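Restringing beads: thread, knots and the numbers I keep

I restring beads in the evenings, mostly for people in the building and for whoever they pass my phone number to. This post covers thread choice, knotting and finishing. I wrote most of it in June and have been editing it since.

Thread

Silk is the traditional material for pearls and I still use it for anything knotted. It drapes well, it takes a tight knot, and it fills the drill hole without wearing the edge. It also stretches. A new silk strand gains length in the first months of wear, and the gain shows up as bare thread between the last bead and the clasp. Pre-stretching removes most of that. I hang the cut length overnight from a cup hook with a fishing weight tied to the end, then take it down and work with it the same day.

Nylon stretches less and resists skin oil better. The knot sits a little harder and the drape is stiffer, especially on small beads. For bracelets I use nylon by default. A bracelet gets wet, catches on sleeves and is taken off by pulling, and silk does poorly under all of that.

Elastic cord is a separate case. It is quick, it needs no clasp, and it fails without warning. I tell people to expect to replace it. The round, clear type goes cloudy at the knot before it breaks, so the knot is the place to look. The fibrous type frays in the drill holes where it can't be seen. I prefer the clear type for that reason alone.

Coated steel wire is fine for heavy stone and glass with rough holes. It kinks once and stays kinked. I don't use it for pearls.

Matching thread to hole

The usual advice is to pick a thread size from a chart. Charts assume the holes are consistent, and in old strands they are not. I test the smallest hole first. If a doubled thread passes through it with slight drag, that is the size. If it passes freely I go up one. Should the drag be heavy enough to need pliers on the needle, I go down one or ream the bead.

Reaming is done wet, by hand, with a diamond-tipped reamer, turning in one direction. A power tool is faster and will chip the rim. My reamer is an old Maruyama with a replacement handle, and the middle tip is the only one I have ever needed.

Before cutting

Measure the strand while it is still whole. Lay it straight, without pulling, and write down the length including the clasp. Then check whether it is graduated. A graduated strand that has been poured into a dish takes an hour to put back in order, and the result is never quite the original order. I cut between knots and move each bead directly to the channel of a bead board.

Natalina Amato brought me her mother's necklace last winter, 117 beads, graduated, with three knots already open. The board I had then was too short for it. I ended up using two boards end to end with a strip of tape across the join, and one of the larger beads went under the tape and stayed there until I was nearly finished. I had already closed up that side. It meant undoing 40 knots. I now own a longer board.

Knotting

The knot is an ordinary overhand knot. The skill is in placing it. Form the loop loosely, put an awl through it, and walk the loop down the thread until the awl touches the bead. Hold the thread taut with the other hand and slide the awl out as the knot closes. Then separate the two thread ends and pull them apart, which pushes the knot the last bit of the way.

Faults are easy to identify on the finished strand:

A gap on one side of a knot means the awl came out early.
A lumpy knot means the doubled thread was twisted when the loop was made.
A strand that stands up in stiff curves was knotted too tightly, and there is no fix short of redoing it.

There are tools that place the knot mechanically. I tried a Felance knotter for a few weeks. It gives very even results on beads of one size and it is slow to adjust on graduated ones. Gerardo Gentile uses one for everything and his work is neater than mine, so this may be a matter of practice.

Allow for the knots when estimating length. On small pearls the knots add noticeably to the total, and a necklace that was strung plain will come back longer if it is knotted. Ask the owner before changing from one to the other.

Mixed pieces

A loose bead bracelet with a tassel or pendant needs a decision about where the load goes. The attachment should hang from its own short thread, tied off separately, so that a tug on the pendant doesn't saw at the main cord. Metal fittings next to pearls need attention as well. A rough edge on a fitting will mark nacre in a few weeks of wear. I run a fingernail around each one and polish anything that catches.

Beads with printed or engraved characters should be logged in order and in orientation. Many people don't care which way they face. The ones who do care will notice at once, so I note it for every piece.

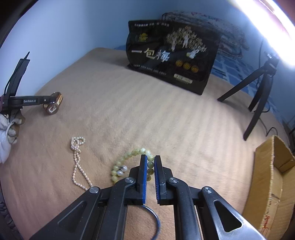

Finishing

For a knotted strand I finish with French wire at the clasp and pass the thread back through the last three beads, knotting between each. The tail is trimmed flush and the cut end is drawn into the hole with a trace of glue on the needle. The glue should be a jeweler's cement that stays slightly flexible. Instant glue turns silk brittle at exactly the place where it bends most.

For elastic I use a surgeon's knot, pulled down slowly, with one small drop of cement, and then leave it alone until the next day. The knot goes inside the bead with the largest hole.

Clasps deserve their own post. In short, I replace any clasp whose spring feels soft and return the old one in a bag.

Records

Each job gets one line in a notebook: name, length before, length after, bead count, thread type and size, clasp, and anything I found. The notebook is at 83 jobs. The column I consult most is thread size, since the same pieces come back and the earlier choice is usually still right. The column I should have added sooner is the date of the last restringing by whoever had it before me. Owners rarely know it, but sometimes the old thread gives a hint. Gray and fuzzy near the clasp means it has been worn a lot. Clean but weak means it sat in a drawer.

On supplies, I get carded silk from a shop in Rostbridge and buy nylon by the spool. The carded silk comes with a needle already attached, and the needle is usable twice if you straighten it. Spools are cheaper by length and I use a collapsible-eye needle with those.

I have not settled on a good light. The ring lamp I use now throws two reflections on every pearl and makes it hard to judge color. A plain desk lamp from the left was better, and I will probably go back to it.

Comments

Elisa Fabbri
What size nylon for a bracelet with 8 mm glass? I've been using the Rultach thread in the middle weight and it passes through with no drag at all.

Author
Go up one size, or double it. No drag means the beads will rub on the thread every time the wrist moves.

Loredana Lombardi
I disagree about steel wire and pearls. The softer multi-strand kind has held up for me for years on a long rope with large holes. Agree completely about instant glue.

Gualtiero Morelli
Do you wash the pearls while they're off the thread? I was told to use only a damp cloth.

Author
Damp cloth, and let them dry fully before stringing. Water sitting in the drill hole weakens silk.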